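Small Things Swap, Bernbridge: Frequently Asked Questions

Updated Jan 23, 2024

What is the swap?
The Small Things Swap is a table sale and exchange for household odds and ends. It runs in the Graleck Hall in Bernbridge on the first Saturday of every month except August. People bring the contents of drawers, tins and boxes they no longer want and take home something else, or pay a small amount for it.

What counts as a small thing?
Anything that fits in a shoebox. Pouches, tins, buttons, ribbon, travel tissue packs, coin purses, gift bags, key rings, sewing notions and unopened stationery all do well. Lamps, picture frames and kitchen machines are too big, even when they are light.

What can't I bring?
No medicines, cosmetics that have been opened, lighters, knives or loose batteries. Food is also out, sealed or not. We check tables before the doors open and will ask you to put these items back in your car.

How much does a table cost?
Sellers pay $12 for a full table and $7 for a half. Swappers who only want to trade can use the shared tables at the back for free, up to 20 items per person. Payment is taken at the door in cash or by card.

How big are the tables?
Full tables are six feet long and 30 inches deep. Half tables are the same table with tape down the middle. Please keep your things on your own side of the tape.

Do I need to bring a tablecloth?
Yes. The hall tables are scratched and some of them catch on fabric. A checked or plain cloth is fine. Small pale items show up better on a darker blue or green than on white.

How should I sort my things before I come?
Tip everything out at home and make three groups: fabric, paper and plastic, and metal. Anything torn, stained or missing a part goes in the trash at home. The hall has one small bin and we have to carry it out ourselves.

A shallow tin or tray is the easiest way to keep loose pieces together on the table. Fabric pouches sell faster when they stand up next to it.
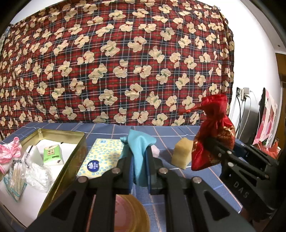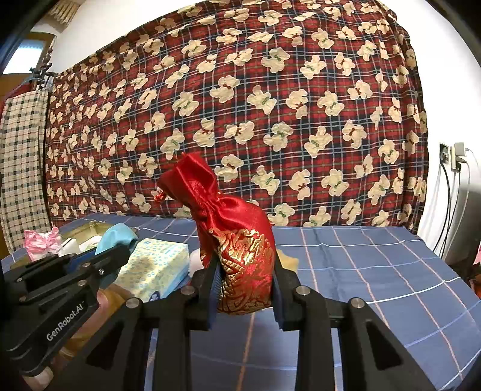 Should I close drawstring pouches or leave them open?
Close them for display and leave them empty. Buyers will open them to look at the lining, and they get annoyed if there is an old receipt inside. If a pouch comes with something in it as a set, write that on the tag.

How do I clean satin and brocade?
Use a dry, soft brush and go in the direction of the weave. Water can leave a ring on satin. Creases near the neck of a pouch usually drop if you stuff the pouch with tissue paper overnight. Don't iron metallic thread directly.

Can I sell opened packs of tissues?
No, but you can put them on the free shelf by the coat rack. Sealed packs may be sold.

What about balloons and rubber items?
New ones only, in the original bag. Old rubber goes sticky and marks whatever is stored with it, so check the bottom of any tin where you have kept it.

How should I price things?
Most items go for between 50 cents and $3. Use round amounts and bring change. Put a tag on anything over $5. For a tin of mixed pieces, one sign for the whole tin is enough.

How many people come?
We had 1,595 visitors through the door last year. The busiest day was in April, when 215 people came.

Where does the money go?
Table fees pay for the hall, which cost us $600 last year. What is left over goes to the Medeiros Street library for its children's shelves.

Is there parking?
There are spaces behind the hall, entered from Drotov Lane. Sellers may unload at the side door from 8:00 to 8:45 and must then move their cars. Doors open to the public at 9:30 and close at 1:00.

What happens to things that don't sell?
Take them home with you. You may leave up to five small items on the free shelf if they are clean. Anything still on the shelf at 1:30 is boxed up for the next swap.

How do I book a table?
Fill in the form on the Tables page. Bookings open two weeks before each swap and close on the Thursday before. If you need to cancel, reply to your confirmation email so we can offer the table to the next person on the list.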